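Whiteboard or paper planner for a shared kitchen?

Ureven
18 March 2021
Moved into a shared house, 52 quid each a week for food and we keep buying the same stuff. Four tins of beans on Monday, no milk. Want one list everyone uses. Board or paper?
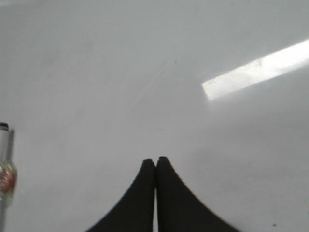 Carnard

Paper. Every time. Boards get rubbed out by someone's sleeve and then its war. Pad on a string, tear off the sheet, take it to the shop.

Daria
Disagree. We had paper, it went missing weekly. Board stays put. Got ours up last June, cost 57 with the pens, food bill's down

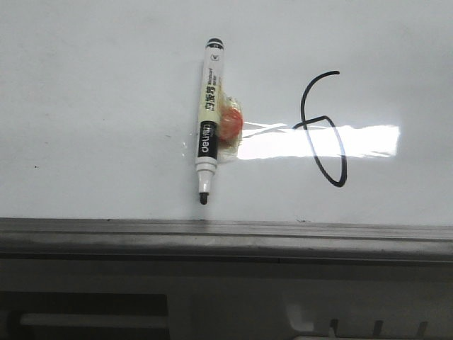 and we've stopped arguing over bread. Take a photo before you go shopping, done.

Carnard
57 for a shopping list?? Pad is a quid.

Seo
Depends on the light as well. Gloss is a pain opposite a window, couldn't read ours from the door.

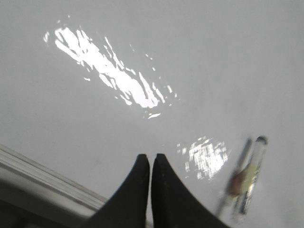 Glare on a glossy white top

Go matt if you can, though it's harder to wipe.

Daria
Fair. Ours is on the side wall so never noticed. Whatever you get, agree what the marks mean. We put a number by each thing
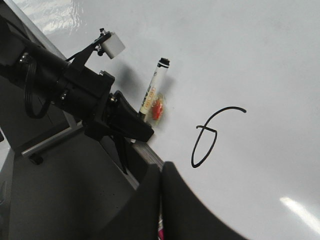

so people know how many to get, otherwise you end up with one egg box for five poeple.

Ureven
Ok leaning board, side wall. Will ask the others tonight. Carnard I'll keep a pad as backup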